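# Reading a cancelled share certificate

Svend Damgaard keeps his certificates flat, in acid-free folders, and sorts them by printer. Most collectors of old shares sort by country or by industry. His method has one practical advantage: forgeries and later reprints stand out when they lie beside genuine work from the same press.

## Paper and plate

An engraved certificate carries raised ink. Tilt the sheet under a low lamp and the lines of the border throw a small shadow. Lithographed sheets stay level to the fingertip, and many smaller companies used them to save money. The Herkix Tramway bonds exist in both forms. The engraved version came first and now sells for nearly 3 times the price of the lithographed one.

Borders were cut by lathe, and the pattern repeats exactly. A break in the repeat usually means a repair, or a plate assembled from 2 older ones. Damgaard has found both faults on shares of the Proltus Mining Company, whose printer reused its border stock for other clients.

## Signatures and cancellation

Hand-signed shares are worth more than those with printed signatures, though the name matters more than the ink. A founder's signature can lift a common piece well above its usual level, while a transfer clerk's adds very little.

Cancellation takes several forms:

- Punched holes, often through the signatures
- A pen stroke or rubber stamp across the face
- Cut corners, mostly on bearer bonds
- A perforated word or date

Holes through the vignette lower the price. Holes in the margin hardly affect it. Unissued certificates have no cancellation at all, and should be priced separately from issued ones. 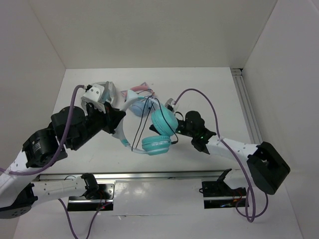

## What the January sale showed

The Muñoz collection was sold in January, with 14 lots of Skesska Shipping among the better material. Ramil Talavera, who catalogued it, listed stub and coupon condition for every lot. Bonds with complete coupon sheets made the stronger prices. Two lots with trimmed margins failed to reach their reserves and were returned to the seller.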